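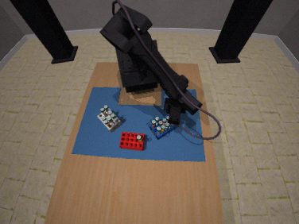 Potance simulation and control work: progress report to the Trostine fund
Prepared by Fatima Khumalo, Hendolthorpe
2018-01-24

Work this quarter went into the simulated tube-sorting bench and the planner that runs on it. The scene generator now places the racks at random angles on the mat and fills them unevenly. We ran 3,384 episodes, of which 426 ended in a planner timeout. Most timeouts came from racks set diagonally with their caps close together, where the planner rejects one grasp after another for finger clearance. 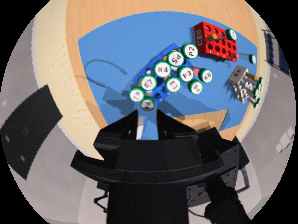

Cap reading is behind schedule. The reader handles upright labels well but still confuses R and P when the text is rotated or in shadow. We have rendered 900 extra wrist views with rotated caps and will retrain on those in February. Until then the planner takes tube identity from the simulator, so sorting results should not be read as end-to-end figures.

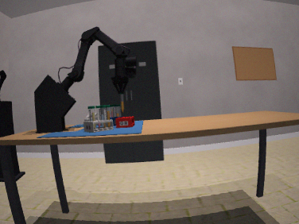
Barroso, our motion library, now treats a held tool as part of the arm when it checks for collisions. Before this change it ignored anything extending past the fingers. Planning is slower as a result, and caching the tool shape is the next job.

Still open:
Cable is drawn but not included in collision checks
Wide-angle calibration needs a second pass
Regression set to grow to more than 3,000 scenes by July

No change to the budget is requested.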